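Mending the kitchen linens

Every September I go through the drawer by the stove and pull out whatever is worn. This year it was mostly napkins and hand towels, plus one long table runner my aunt Hanne Lauritsen gave me when I moved to Trelladgate. I used to throw most of this stuff away. For the last few years I have mended it.

Sorting

I hold each piece up to the window. If light comes through the whole middle, the cloth is done and goes in the rag bag. If it is only thin in one spot, or the hem has let go, I keep it. Stains don't bother me much. A napkin with a coffee mark still works.

Wash everything before you sew. Old cotton can shrink a little more than you expect, and a patch of new fabric will shrink a lot. I learned that on a green towel that puckered so badly I had to take the patch off again.

Then lay each piece flat and smooth it from the center out. I don't iron at this stage unless the cloth is linen. 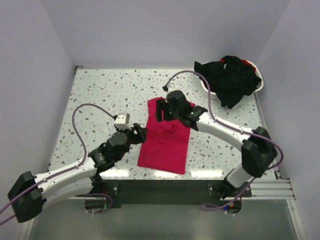

Hems

Most of my repairs are hems. I unpick an inch past the bad part on both sides, fold it back on the old crease and pin it. Regular sewing thread is fine. I buy the 500 yard spools and they last for ages - white, gray and one dark red cover nearly everything I own.

I sew hems by hand, with small slanted stitches. Kerubo Mugo down the street does hers on a machine and gets through a pile in an evening. Mine takes most of a week, a bit at a time after supper.

Thin spots

For thin spots I darn, running the thread one way and then weaving back across it. Start well outside the worn area, where the cloth is still strong. Don't pull tight. My first darns were hard little lumps, and you could feel them every time you wiped your hands.

The runner needed a new hem on one short end and nothing else. I still have four towels left to do, and I'm out of gray.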